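Plano Household Handling Set
Data card and README, release 2 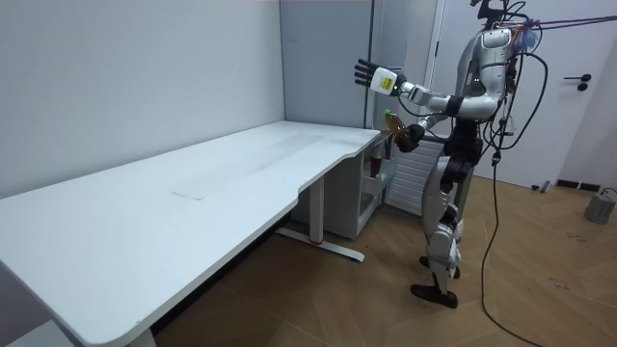 Figure: humanoid platform at the far end of the desk, one hand gripping a capped bottle and the other held open.

Summary

The Plano Household Handling Set is a collection of recorded attempts at ordinary indoor chores by a humanoid robot. It was prepared to support one narrow question: which household handling jobs can a general-purpose machine complete today without help from a person? The set contains 3,380 recorded attempts. Of these, 997 involve bottles, and the remainder cover cups, folded cloth, small boxes and door handles.

Release 2 replaces all earlier copies. Users who hold the first release should delete it, as the outcome labels for the bottle tasks have been revised.

Contents

episodes/ one folder per attempt, with video and joint readings
labels/ outcome and failure codes, one line per attempt
splits/ training and test lists
tools/ the Gutine reader and a format checker
CHANGES.txt

Video was taken from a fixed position in the room. Joint readings are stored at the rate at which the controller supplied them and have not been resampled.

Tasks

Bottle tasks are divided into pick, carry, place and hand over. Pouring and cap removal are not included. An attempt begins when the operator issues the task command and ends when the robot reports completion, when the time limit is reached, or when the operator stops the run.

Objects were household goods bought at retail. Bottles were used with their contents in place, as the shift in weight during a lift is part of the task. Labels do not record the fill level.

Outcome labels

complete: the object reached its target and was released upright
partial: the object was lifted but did not reach the target
failed: no stable grasp was made
stopped: the run was ended by the operator

Two reviewers labeled each attempt separately. Where they disagreed, the attempt was reviewed a third time and the field "disputed" was set to 1. Disputed attempts remain in the training list and are left out of the test list.

Test list

The test list holds 300 attempts and is fixed for this release. Results should be reported per task. A single averaged score hides the gap between picking an object up from a clear surface and placing it on a low shelf or beneath a table, where the arm has little room to move.

Limits of use

The recordings show a prepared indoor setting with a level floor. They do not show children, pets, wet surfaces or heavy clutter, and no claim about such conditions should be drawn from them. Completion of a task in this set is not evidence that a machine is safe to operate unattended in a home. The labels carry no information on grip force, and damage to objects was not scored.

Known issues

The Calimlim export drops the final joint reading in some carry attempts. The format checker reports these files and leaves them unchanged.
Time stamps in the door handle folders use a different start point. An offset is given in each folder.
The Flilero converter does not yet read the "disputed" field. A corrected version is planned for May.

Version

Data card last revised 26 Apr 2023. Corrections should be submitted through the project issue list, with the episode number and the release number stated in the title.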